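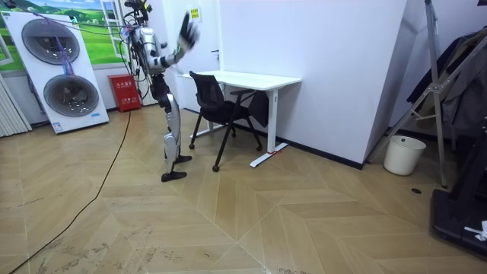
One arm up, fingers spread.

How to submit a song to the Jeltura Music Awards

Deadline is 5th January, midnight. Do it early, the upload page gets slow.

1. Make an account. Use the band name, not yours.
2. Pick your categories. Max 2 per song. Live act is seperate.
3. Upload the track. WAV or MP3, no zip files. Demos ok.
4. Add credits. Writers, producer, studio. Spell them how you want them read out on stage.
5. Pay the fee, $13 per song. Albums count as 4 songs, sorry.
6. Wait for the email. No email, check spam, then write to us.

Covers: only in the live category. Same song as last year: no.

Changing a title after you paid? Can't do it in the form, send a mesage with the old title and the new one.

Finalists go up in March. Show is at the Nurnico, doors time to come.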